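4. Washing up away from the sink

4.1 The table as a place of work

Much of the writing on domestic washing up begins at the sink and stays there. The sink is treated as the fixed point of the task, and everything else in the kitchen is described by its distance from it. In the households we visited in Flastby and Hurnton this was often a poor fit. Sinks were small, shared, or taken up with other things, and part of the work had moved to whatever flat surface was nearest. Usually this was the table where the meal had been eaten.

We use the term "table washing" for any cleaning of dishes in which the dish is wiped, scrubbed or rinsed over a tray or basin standing on a table. The term covers a range of habits. At one end are people who only knock crumbs and scraps into a tray before carrying the plates to the kitchen. At the other end are people who do the whole job at the table, with one container for suds and one for clean water, and who go to the tap only to fill and empty them. Most of the households that table washed at all fell somewhere in between, and several moved from one end to the other depending on the size of the meal.

The households in the Unnithan building in Hurnton were the clearest case. The flats there have a single kitchen per landing, and the residents we spoke to disliked leaving dirty plates in it. Washing at the table kept the dishes inside the flat. In Flastby the reasons given were more mixed. Two residents had trouble standing for long and wanted to sit down to the work. Another had begun table washing during a repair to the drain and had kept on with it after the repair was finished.

4.2 Trays and other containers

The container matters more at a table than it does at a sink, as it has to do the work of the sink and the draining board together. We recorded every container in regular use for table washing in the visited households. They fell into three loose groups: deep basins, shallow trays, and baking tins or roasting pans put to a second use.

Deep basins held more water and allowed a plate to be covered completely. They were also heavy when full, and they stood high enough that a seated person had to lift the elbows to reach over the rim. Most people who owned a basin filled it well below its capacity. One resident, Faustine Tessier, had marked a line on the inside of hers with nail varnish, and would not fill it past the line because she had once spilled it in the hall.

Shallow trays were the most common choice. They were light, they stored flat, and the rim was low enough for the forearms to pass over it without being raised. Their drawback is plain. A dinner plate laid in a shallow tray covers most of the floor of it, and it is hard to get a cloth or a sponge underneath. The usual answer was to take the plate out of the tray and stand it on its edge above it, so that both faces could be reached and whatever came off the plate fell back into the tray. We call this the edge hold and return to it in 4.3.

Baking tins were used mainly by people who washed at the table only now and then. They worked well enough, but the corners collected food, and the metal was noisy against china. Two households had given up on tins because of the noise alone.

Raised, rounded rims were preferred over straight ones. A rounded rim is easier to wipe and easier to lift by, and a plate can be rested against it for a moment without slipping along a sharp edge. Color was mentioned more often than we had expected. Some residents wanted a dark or strongly colored tray because it did not show stains. Others complained that a colored tray made it hard to tell whether the water needed changing, and one had gone back to a white basin for that reason.

4.3 Handling the plate

We timed and noted the handling of 100 plates across the visits. A plate was counted once, from the moment it was first picked up for cleaning to the moment it was put down for drying. Bowls, cups and cutlery were left out of this part of the study, as were serving dishes too large to be held over the tray.

Three ways of holding the plate account for nearly all of what we saw. In the flat hold, the plate lies in the tray and is steadied with one hand while the other scrubs. In the tilted hold, one edge of the plate rests on the floor or the rim of the tray and the other is raised. In the edge hold, the plate is lifted clear and kept more or less upright over the tray.

Few plates were cleaned in one hold from start to finish. The most common sequence was flat, then edge. Dried food was worked loose with the plate lying down, where it could be pressed against something firm, and the plate was then stood up for the back and the rim. Pressing hard on a plate in the edge hold tends to swing it, and the people who tried it mostly gave up and laid the plate down again. Lightly soiled plates were often taken straight to the edge hold and wiped in a few strokes.

The rim of the plate gave the most trouble. It is the part that is gripped, so some of it is always covered, and the grip has to shift at least once if the whole rim is to be cleaned. Missed patches were found most often at the place where the plate had been held. Residents knew this. Several turned the plate a little after every few strokes, and one finished each plate by running a folded cloth right around the outside.

A plate held over a tray is shown in Figure 3. The table is wooden, with a rectangular teal tray on it, and a round white plate is up on edge over the tray. The small rounded item with the green upper part, to the left, resembles a sponge or scrubber. The tray is in the middle, with other dishes close by. 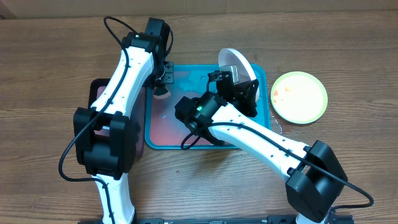
Where to put the scrubber between strokes was a small question that took up a good deal of people's time. At a sink there is normally a ledge or a holder. At a table there is not, and a sponge put down on bare wood leaves a wet mark. Some residents left it in the tray, where it soaked up dirty water and had to be squeezed out before each use. Others kept a saucer for it. The saucer was the tidier solution, but it was also one more thing to wash at the end, and it was forgotten on the table more than once during our visits.

4.4 Water and changing it

The amount of water used at a table is limited by what a person is willing to carry. The smallest fill we measured was 700 milliliters, in a shallow tray used for two breakfast plates. Fills for an evening meal were larger and varied with the container. A change of water was made roughly every 8 plates, though this depended on the food. Oily meals brought the change forward, and after a meal of bread and soup the same water might last to the end.

Order made a clear difference here. People who sorted the plates before starting, and who washed the cleanest ones first, changed the water less often. Those who took the plates in the order they had been stacked sometimes had an oily film across the tray by the second plate. When asked, most of them agreed that sorting would help but said that it felt like extra work at a point in the evening when they wanted to be finished.

4.5 The surface underneath

Wooden tables were by far the most common surface, and concern for the wood shaped the work in ways that we had not planned to study. Towels were spread under the tray in most homes. In the others the table was wiped along the grain once the tray had been taken away. One household in Flastby used a cork mat sold under the name Busness, and liked it, but found that it held water underneath and had to be lifted and dried after every use.

Old rings and pale patches on a table often showed where the tray was usually placed, and residents could read these marks quite precisely. One pointed out a cluster of rings near the window from before the furniture was moved, and a newer one at the other end. The marks bothered some people a great deal – one had sanded and oiled the whole top in August – and others hardly at all.

4.6 Drying and clearing

Drying was the least settled part of the task. A rack takes up a good part of a small table, and only 12 of the table washing households used one there. The remainder dried each plate with a cloth and stacked it, or leaned the plates against each other on a towel. Leaning works for a few plates of the same size. With mixed sizes the smaller ones slide, and we saw people build the row again two or three times before it held.

Clearing consisted of emptying the tray, rinsing it, and finding somewhere to put it. Emptying was the step that residents described as unpleasant, more so than the scrubbing. A full shallow tray is awkward to carry level through a doorway, and most people scooped out part of the water into a jug first. The trays themselves were stored on top of cupboards, behind doors, or upright beside the refrigerator. In two of the Hurnton flats the tray stayed on the table all day and was used between meals for fruit, keys and mail.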